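**Fadwa Kabbaj on keeping a living room in order**

3/26/18

When I ask Fadwa Kabbaj where the tidying of a home should start, she does not speak of closets. She speaks of the floor.

"People begin with the shelves, and after two hours they are tired and the floor is the same as before," she says. "I begin with everything that is lower than my knee."

Kabbaj has been going into other people's homes to put them in order since the October she left her office job at Baudry. Before that she did it for her sister, and before that for herself, in an apartment of 448 square feet. She told me this number twice, I think with some pride.

Her method for a living room is simple to explain. One basket goes on the floor near the sofa. All clothes that are lying in the room go into it, clean or not clean, and nothing is folded yet. Cups go to the kitchen in a second trip. Paper is last.

"If you fold, you sit down. If you sit down on the sofa, it is finished," she says, and she laughs. "I am serious about this. I never sit until the basket has left the room."

I asked which basket. She prefers plastic with holes in the sides, so that the air comes in, and it must have a handle. She has bought more expensive ones from Deltness, in fabric, and gave them away again. 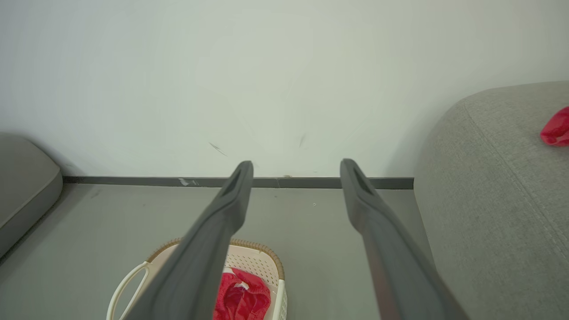
The wall behind a sofa is another subject on which she has opinions. Marloes Dewulf, who was her first paying client and is now her partner in the work, wanted for a long time to repaint every wall that had a mark on it. Kabbaj was against it.

"A white wall with small scuffs is a normal wall," Kabbaj says. "Marloes sees one dark line and she wants to call the painter."

Dewulf was sitting with us and did not agree completely. "First I try with a soft sponge and a little water," she told me. "Only after that I talk about paint. But the baseboard, yes, I look at it always. When it is dark, each scrape shows white, and people stop to see it after one year. A visitor sees it immediately."

They touch up such places with a small brush, and leave the rest of the board alone. Dewulf keeps the leftover paint in glass jars, with the name of the room on the lid.

About sofas the two women have the same idea. A light gray one in woven fabric should be vacuumed along the seams every week, and pulled away from its place 4 times in a year. They learned to ask before moving anything heavy, after an unhappy morning with a floor lamp.

I wanted to know what they do with the clothes in the basket when the owner cannot decide.

"We wait," Kabbaj says. "A red sweater can stay in the basket until the evening. It is not a problem. The problem is when it goes back to the sofa."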